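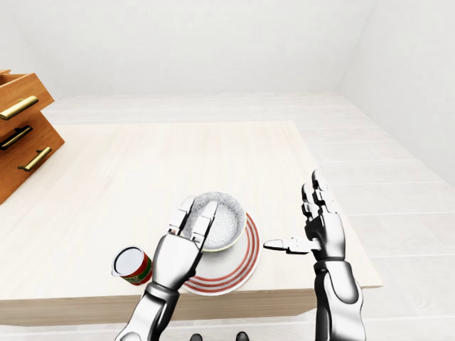
5 min read

Looking After a Houseful of Novels

I have been reading historical fiction since I was old enough to be left alone in the Collstead library, and I've been buying it secondhand for nearly as long, so by now there are novels in every room of this house, including one shelf in the laundry that I know perfectly well shouldn't be there. People write to me asking how to get the smell out, or what to do with a cover that's coming away, and I end up sending the same long letter each time. I thought I'd put it all in one place and add to it when I remember things.

None of it is meant for valuable books. If you own a signed first edition, please take it to a conservator and don't let me near it. I'm talking about the fat family sagas and the paperbacks with cracked spines, the kind you read in the bath.

When a book first comes in

Every secondhand book that comes into this house sits by itself for a while before it goes near the others. I use a lidded box in the hall closet. Hold the book upside down over a sheet of white paper, fan the pages gently, and look at what drops out. Mostly it's crumbs and a bus ticket (I once got a whole pressed pansy out of a Hiebert paperback, and I have it still). If you see anything with legs, seal the book in a freezer bag, press out the air, and give it at least a week in a good cold chest freezer. Then let it come back to room temperature with the bag still closed, overnight if you can stand to wait, so that any damp settles on the plastic and stays off the paper.

Dust comes off the top edge with a soft, dry paintbrush. Keep the book firmly shut and brush away from the spine toward the front, or you'll push the dirt down into the binding. I keep a 4-inch brush just for this, and it lives on a nail where it won't get borrowed for gravy or gloss paint.

Getting the smell out

Old paper has a smell that I love in small amounts. The basement smell is another matter, and so is cigarette smoke. Stand the book open in a big plastic tub with a lid, with an open dish of baking soda in the bottom, and make sure the soda can't tip over onto the pages. Put the lid on and forget about it for 4 days, then have a sniff. Smoke usually wants a second round with fresh soda, and a few books never come right, in which case I read them on the porch.

Please don't sprinkle anything straight onto the pages. Talcum powder, coffee grounds, cat litter, I've tried the lot, and I was still shaking grit out of one poor sea story two summers later. Dryer sheets only swap one smell for another, and they can leave a greasy feel on the paper.

Sticky labels and pencil

The price stickers from the charity store in Ladunham are a trial. They tear in half the moment you look at them. Set a hair dryer on low, hold it well back and keep it moving until the sticker softens, then lift a corner with your fingernail and peel it back slowly, nearly flat against the cover. On a glossy cover, a dab of rubbing alcohol on a cotton swab will take off the gum that's left, but try it first on a spot that won't show, as it can lift the ink. On a matte or cloth cover, leave the liquids in the cupboard and roll the gum off with a clean eraser.

Pencil notes come out with a white vinyl eraser, worked in one direction from the inner margin outward. Scrubbing back and forth will crumple the page faster than you'd believe. I leave a lot of pencil alone, to be truthful. One of my favorite novels has somebody's furious opinions of the hero all the way up to chapter nine, and I wouldn't part with them.

If a book gets wet

Move quickly and don't try to pull stuck pages apart. If it's only damp, stand it on end on a folded towel, open just a little way, with a fan blowing past it (past it, not at it). Slip paper towels in here and there and change them when they feel moist. Once the pages are almost dry, close the book, square it up with your hands and put it under a weight between two sheets of baking parchment. I use the big dictionary.

If it's soaked through and you haven't got the afternoon to fuss with it, wrap it loosely in freezer paper and freeze it spine down. That stops mold getting started and buys you time. Glossy illustrated pages are the worst – they glue themselves together as they dry, so those go in the freezer first.

Mending

A torn page should never meet ordinary clear tape. It goes yellow, then it lets go, and it leaves a brown stripe behind. Ask for archival document repair tape, or do it the old way with thin Japanese tissue and a little wheat paste brushed on with the smallest brush you have. Put parchment on both sides of the page and leave it under a weight overnight.

For a hardback with a loose hinge, dip a knitting needle in PVA bookbinding glue, slide it down the gap between the spine and the cover, and give it a gentle turn as you draw it out. Wipe off anything that squeezes through. Close the book, weigh it down and leave it until morning. Less glue than you think!

Jackets want a clear polyester sleeve. I buy the Cotex ones off the roll and cut them to length, and a roll of 100 feet has lasted me for years, though I do give a lot away.

Shelving

Books like to stand up straight with company on either side, snug enough not to lean and loose enough that you can get one out by the middle of its spine. Pulling at the top of the spine is what breaks it. Very big, heavy novels are happier lying flat, in a short stack. Leave a finger's width behind them so the air can move, especially on an outside wall, and keep the good cloth bindings out of the sun, reds and purples above all.

I like a shelf no longer than 30 inches between supports. Anything wider will sag in the middle once it's full. If yours has already started to sag, empty it, turn the board over and put the lightest paperbacks back in the center.

In June, before it gets sticky, I take everything down, wipe the shelves with a barely damp cloth and let them dry for a couple of hours before anything goes back. It ought to be a morning's work. I start at nine and by noon I'm usually on the floor, halfway through something I'd forgotten I owned.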